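Brown Paper on the Workbench (and other ways I keep the mess down)

I used to scrub my bench every weekend. Glue, paint drips, that sticky ring from the varnish can, all of it. Then my neighbor Merike gave me the tail end of a roll of brown paper and I haven't scraped a bench since!

Get the widest roll you can find. Mine was 130 feet and lasted me until April, and I change the sheet a lot. Pull it tight and tape it on the underside of the table, never on top, or you'll snag the tape every time you slide something across.

I write on mine too (measurements, screw sizes, the odd grocery list). Before you tear a sheet off, copy down anything you need. I lost the cut list for a whole bookshelf that way and had to measure everything again.

For gluing, put a piece of wax paper over the brown stuff, just under the joint. Brown paper loves wood glue and will come up with your project. If it does stick, dampen it, wait 10 minutes and rub it off with your thumb.

Old sheets are good for masking floors, wrapping chisels or starting the wood stove, as long as they haven't got oil or finish on them. Oily ones I lay flat outside to dry, well away from the house, and I never wad them up. 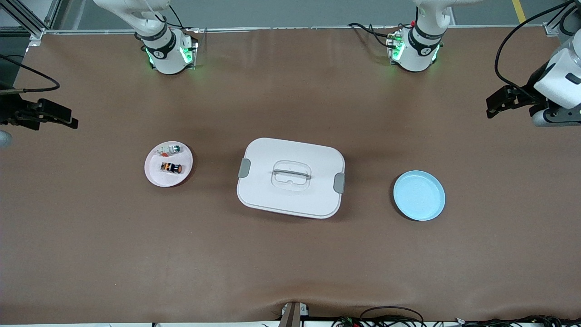
Brown paper covering a long work table.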